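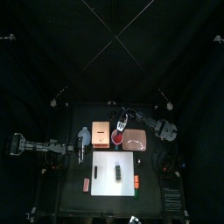
September, 8:15 a.m. start

Catalytic converter theft file, Gillberg. Picking up from last night's load.

The whole set is in! 2,580 incident reports, every one the Gillberg police released under the records request, and Clotari read them all without choking on the scanned pages this time. Last try it gave up on anything with a stamp over the case number. Dorottya's fix was to crop the top strip of each page and read that first, and it works beautifully. I had the strip reader going while I made coffee and it had finished before I got back to my desk.

First pass on duplicates. 370 reports turn out to be second or third copies, mostly supplements filed under the same case number with a new date. I've moved them to their own sheet and kept them. Some of the supplements have things the first report doesn't, like a plate number a neighbor remembered later, so please don't delete anything from that sheet until we've matched the notes back. Column F has the parent case number. If F is blank I couldn't find a parent and someone needs to look at the scan.

9:50. Address cleanup. The officers write Lakatos Avenue at least five ways (Lakatos, Lakatos Ave, Lakotas, Lak. Av., and once just "the avenue"). I've built a lookup table and saved it with the set. Anybody doing the west side, add to the table and leave the raw column alone. The raw column is what we'd show if the department questions us and I want it exactly as they gave it.

Also found out why so many thefts seemed to happen at midnight. When the owner doesn't know the time, the form fills in 00:00. So "midnight" is mostly "no idea, I was asleep." I've set those to blank in the clean copy and suddenly the hourly chart makes sense – a big hump before dawn, a smaller one in early afternoon in the park-and-ride lots. I got a bit loud about this, sorry to everyone on the phones.

11:20. Anil came by with the court side. He has been pulling charging documents by hand, and he has 70 cases where a person was charged with theft or receiving and the part was a converter. Only the ones with a filed complaint, no arrests without charges. We agreed no names go in the shared sheet, just the docket number. A charge isn't a conviction and half of these are still open, so the names stay in his locked folder until we know what we're publishing, if we name anybody at all.

Matching his dockets to my reports is going to be the fun part. The dockets carry the police case number only some of the time. Where they don't, we're using date of offense plus block plus vehicle make. I tried it by hand on a few before lunch and got a clean match on all but one, where the complaint says pickup and the report says van. I'd bet on a typo but I've flagged it and left it unmatched.

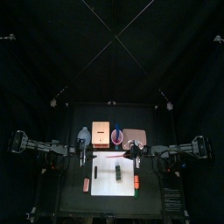 1:30 p.m. Reports against charges, by month, first rough chart. I put thefts reported and share of thefts with somebody charged on the same time axis, and the shapes are so clear I printed it and taped it over my monitor. Reports climb, the charge share falls, and the two cross early. Think of the two thin lines over the black table in the photo, that big X with the meeting point slightly left of center, and you've more or less got my chart, minus the labels. Caution to self: the two lines are on different scales, so where they cross means nothing by itself. Dorottya caught me getting excited about the crossing and she's right. The slopes are what we can talk about. I'm redoing it as two panels, one above the other, before it goes to anyone outside this room.

2:45. Called the Dristell scrap yard, which buys converters with paperwork. The manager was generous with his time and walked me through what a seller has to show: ID, a signed slip, and the vehicle number the part came off. He keeps the slips in boxes by month. I asked whether detectives come to look at them and he said they used to come more often. That's one man's memory and I've logged it as that. Next step is asking the department for its yard inspection log. Request drafted, Anil is reading it over for the statute citation.

3:30. Small stuff.

Two reports have the owner's phone number in the narrative box. Blacked out in the shared copy.

Clotari reads a handwritten 7 as a 1 when the crossbar is missing. Check any block number in the 100s.

Vehicle year is missing from the oldest forms altogether. We can't do the "which model years" chart for those months, so start that one later or drop it.

4:40. Matching script is running on the full set. Tomorrow: read the leftovers by eye with Anil, then the west side addresses. Dorottya has the supplements. Leave the printer on, I've got the two-panel version queued.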